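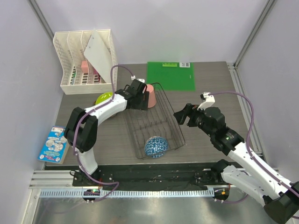 The blue bowl and the pink cup, in the rack.

She had packed the rest of the kitchen by four in the afternoon. The plates had gone to Emwood with her brother, and the pans were in a box by the stairs. She kept one bowl and one cup because she still had to eat.

The rent in the new place was 900 a month. She had written the number on the back of an envelope and put it in the desk organizer, where she would see it.

She ate soup out of the bowl at the counter. Then she rinsed it and set it in the wire rack, low down, and stood the cup at the other end.

Her brother called from the road.

"Did you leave anything?" he asked.

"The rack," she said. "And what's in it."

"I can come back for it."

"It's a bowl and a cup."

He waited. She could hear a truck go past him.

"It's Mom's bowl," he said.

"I know whose it is," she said, and went to find some newspaper to wrap it in.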